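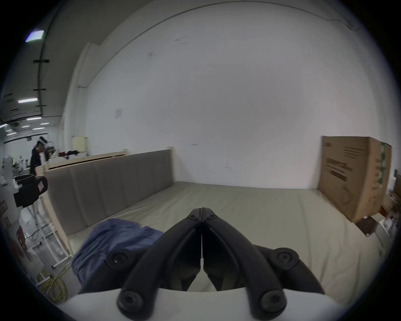 Home Guides Bedroom Laundry Storage Letters

June
By the Gatuvness Home Pages

How to fold a T-shirt on a bed, and get the bed back by bedtime

Every house has a proper place for folding clothes, and it is the bed. Ironing boards are too narrow, kitchen tables have jam on them, and the floor is for people with better knees. A bed is wide, soft and the wrong height for your back, and you'll use it anyway, so you may as well do it properly.

The method below is for soft cotton tops, the sort that leave the dryer looking like something you'd wipe a bicycle with. It works on pyjama tops and on most children's clothes. It does not work on fitted sheets, which we covered last winter and would prefer not to discuss again.

What you need

One bed. Ours is pushed into a corner with a padded headboard down the left side, a layout that upsets visitors but gives you one soft edge to lean things against. You also need a basket of clean washing and somewhere for the folded things to go. We use an Arnorden chest with drawers 35 cm deep, and the fold is sized to suit. If your drawers are shallower, do one more fold at the end and accept that the pile will be fatter.

You don't need a folding board. We tried the Lovar one. It makes a very good tray.

Clear a patch

Move the post, the phone chargers and anything else that has been living on the bed since Saturday. You want a patch as wide as your own two arms held out, and you want it near the side you can stand at. If the bed is in a corner, work from the open end. Climbing over to the wall side with an armful of socks is how socks end up behind the bed, where they stay until you move house.

Pull the cover towards you with both hands and let go. Then stop. The small creases don't matter, but a long ridge running under the shirt will put a line in it that you'll be wearing on Tuesday's worth of meetings. Sweep ridges out to the side with your forearm. A plain cover in a pale colour helps when the washing is dark, as you can see where the cloth ends. Folding navy on navy is mostly guesswork, and a 1000-thread-count cover makes no difference at all apart from making you nervous about your watch strap.

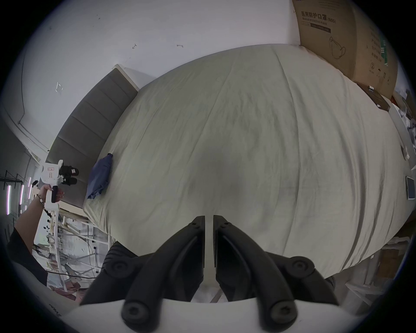

Sort before you fold

Put the crumpled things up by the headboard and leave the middle free. It is tempting to tip the whole basket out in front of you. Do that and you'll spend the next twenty minutes folding on top of other clothes, then picking up the finished ones to find out what was underneath.

Take one item at a time from the heap. Shake it once, hard, holding it by the shoulders. Twice is fine. Any more and you are just fanning the room.

Then check the obvious things: right side out, nothing up the sleeve, no tissue in the pocket. There will be a tissue in the pocket.

The fold

1. Lay the shirt face down with the neck away from you and the hem nearest your stomach. Smooth it from the middle outwards with flat palms.

2. Pull gently at both bottom corners until the side seams run straight. Old shirts have side seams that wander round to the front. Ignore the seams on those and go by the shape. 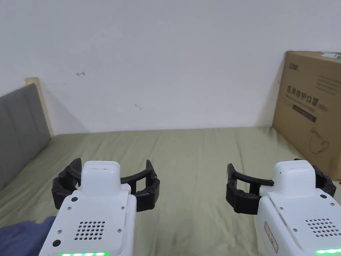
Dark item parked on the headboard side, middle kept clear.

3. Bring one side in towards the centre, stopping just past the edge of the collar. Turn the sleeve back on itself so that it lies flat along the fold.

4. Do the same on the other side. You should now have a long strip with a collar at the top. If it's wider at one end, open the second side and do it again. Don't try to correct it by tugging, as the whole thing will skid across the cover and you'll be back at step 1 in a worse temper.

5. Bring the hem up to just below the collar. Press.

6. Fold in half once more and turn it over. For the Arnorden drawers this gives a packet that stands on its edge without slumping. Very thin cotton slumps whatever you do, so put it between two thicker ones.

If you get interrupted

Leave the shirt flat. A single fold left on the bed will keep until after supper. A half-made packet won't, as somebody will sit on it.

Put finished things straight on the chest and keep them off the bed. A pile on a soft surface leans, then slides, and always towards the wall.

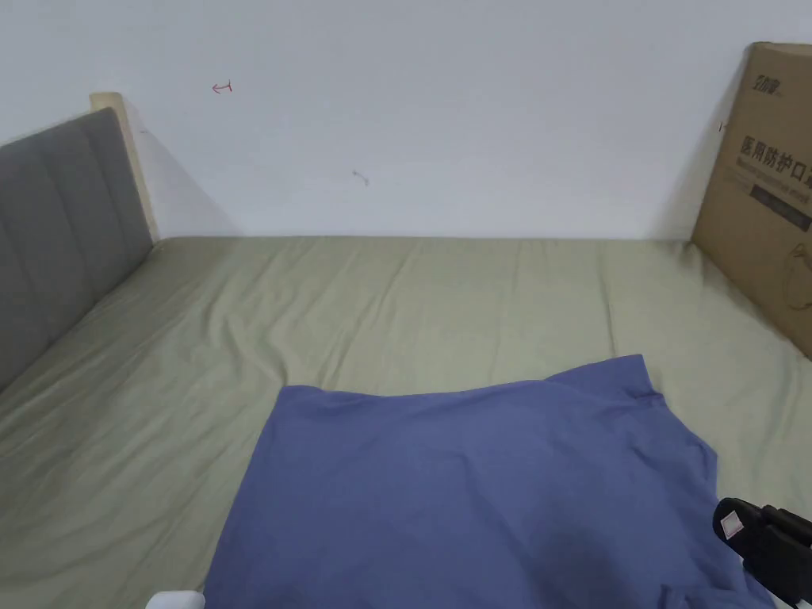 One reader wrote in to say that step 3 is wasted effort on anything worn under a jumper, and that she has rolled hers since the Bansal guide came out and never looked back. Rolling is quicker, we grant her that. It also leaves a crease round the middle like a parcel string, and she does admit that she irons on Sundays.

Next: pillowcases, and where the other one went.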